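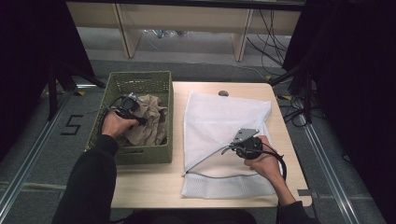 Reviewers of the shell extension found the replacement launcher faster to open but harder to leave, Bustano reports, and the same complaint returned in our own interviews in nearly identical words. Participants did not object to the new menu as such. They objected to losing track of which menu they were in once the replacement and the stock launcher could both be called up from the keyboard. We take this complaint as the starting point for the present section.

Figure 2. Workspace, overhead view.

4.2 Launcher replacement and mode confusion

A launcher replacement is a program that intercepts the key or click normally bound to the system menu and presents its own menu instead. Two designs are common. In the first, the replacement draws a separate window and leaves the system menu running underneath. In the second, the replacement loads into the shell process and changes the menu in place. The first design survives system updates better. The second gives a more uniform appearance and responds to touch, pen and keyboard input through the same path as the original.

Eminero uses the first design and Sarier the second. Both were tested in their default configuration, with search indexing turned on and all animation left at the system setting. Neither program was modified. The logging component, Wibisono, recorded the time of each key press, the window that received it, and the time at which the first menu item became selectable. It did not record the text typed into search fields.

Each session consisted of a fixed list of launch tasks. A task was counted as complete when the target program had opened its main window. Opening the wrong program was logged as an error, and the task continued until the right one was open or the participant gave up. Tasks were drawn from three groups: programs pinned to the menu, programs installed but not pinned, and system settings pages. The last group was included because settings pages are handled differently by the two designs. Sarier lists them together with programs. Eminero passes the query to the system search and displays whatever it returns, which means that the order of results can change between two identical queries.

Opening latency was low in both conditions and did not explain the difference in completion time. We had set a threshold of 400 ms before the study, above which an opening would be treated as a visible delay. Openings past this threshold occurred almost entirely on the first call after sign-in, when the index was still being read from disk. With those first calls removed, the two programs could not be told apart on latency alone.

Errors showed a clearer pattern. Under Eminero, most errors followed a switch between the replacement menu and the system menu within a single task. Participants pressed the menu key, began typing, saw an unexpected result, pressed the key again, and reached the other menu. The second menu kept none of the typed text. Some participants then repeated the query in full, while others went back to the desktop and looked for a shortcut. Under Sarier the system menu could not be reached by the same key, and errors of this kind did not occur. The errors that remained were selection errors, in which the pointer or the arrow keys landed on an item next to the intended one.

It would be easy to conclude from this that in-place modification is the better design. We do not think the data allow it. Sarier failed to load after the February update of the test system and had to be reinstalled before the remaining sessions could be run. During that interval the affected machines fell back to the stock menu without any notice to the user. A person who depends on a customized menu for daily work would meet this as a sudden loss of layout, pinned items and key bindings. Our task list does not measure that cost, and a short laboratory study is not suited to measuring it.

The fallback behavior deserves separate attention. Eminero stores its pinned items in a plain text file in the user profile, and the file can be read after the program is removed. Sarier writes to the registry branch used by the shell, and its uninstaller restores the earlier values only if they were saved at install time. On machines where an older version had been installed over an existing copy, the saved values were those of the older version and not of the system. Restoring them left an empty menu until the user profile was rebuilt. We reproduced this on a clean installation and consider it a fault in the installer. It has no connection to the design as such.

Two limits apply to the results in this section. Participants used a hardware keyboard throughout, so nothing is claimed about touch input. The search index was also small, and a profile with several years of documents may push more openings over the threshold. The log format and the task list are given in the appendix. Section 4.3 turns to the placement of the power controls, where the two programs differ less than their documentation suggests.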